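Teaching the arm to type, part two

Oct 25, 2018

In my last post I promised to write more often, and then I was silent for a long time. I am sorry for this. The arm took all my evenings, and when I came home from Zornis I was too tired to put sentences together in English. Now I have some progress, so I will try to explain it in order.

For readers who are new: Zornis is the shared workshop where I pay for a shelf and for the use of one table. I started to build the arm there in January. I call the project Flundar. The goal is small and maybe a little silly. I want the arm to type a short word on a keyboard, pressing one key at a time, with no mistakes.

The mechanical part is finished, at least for now. The elbow gave me the most trouble. My first version had too much play, and at full reach the tip of the gripper could be 4 mm away from the place where the software believed it was. On a keyboard this is the difference between one letter and the space between two letters. I changed the bearing, I printed the housing again, and I tightened the belt until it made an unpleasant sound. Then I loosened it a little.

After this I decided to stop testing everything on the real machine. I had already broken two keys, and I did not want to buy a third keyboard. So I made the workshop again inside the simulator, with the table, the floor, the cupboards and even the first-aid panel. I know that the arm does not need a first-aid panel. But I found that I work better when the virtual room looks like a room, and it took me only one evening.

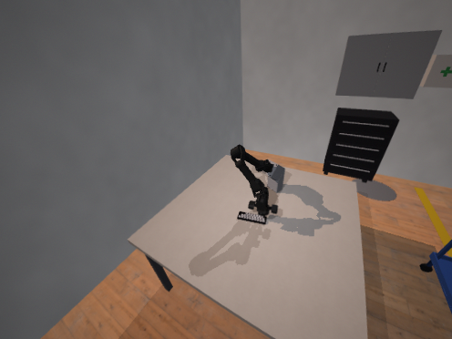 The program itself is called Shiferaw, and it is the third time I have written it. The first version calculated the position of every key from the drawing of the keyboard. It worked well until I turned the keyboard by a few degrees, and then every press was wrong. The new version touches three corners first and calculates the rest from them. It is slower – the touching needs 14 seconds – but I can now put the keyboard on the table without a ruler.

Last week I left the simulation to run during the night with 100 attempts at the same word. It failed in 16 of them. I looked through the logs with my coffee, and almost all the failures had the same reason: the wrist turned the long way around and the fingers came down at a bad angle. I added a limit for the wrist joint. I have not yet repeated the whole test, so I will not write here that the problem is solved.

One thing I did not expect is how much the speed of the last centimeter matters. When the gripper comes down fast, the virtual key is pressed twice. I spent a whole weekend looking for an error in my code for reading the keys, and there was no error. Now the arm slows down before the contact, and the double letters are gone in the simulator. The real keys are softer, so I will have to find the right value again.

I also ordered new fingertips from Pitance, in a rubber that is a bit harder than what I have now. They should arrive before the next open evening at the workshop. If they fit, I will try the real keyboard again, first with the motor current set very low.

In the next post I want to write about the cables, which are still a mess at the shoulder. If you have routed cables through a joint that turns more than half a circle, please leave a comment and tell me how you did it.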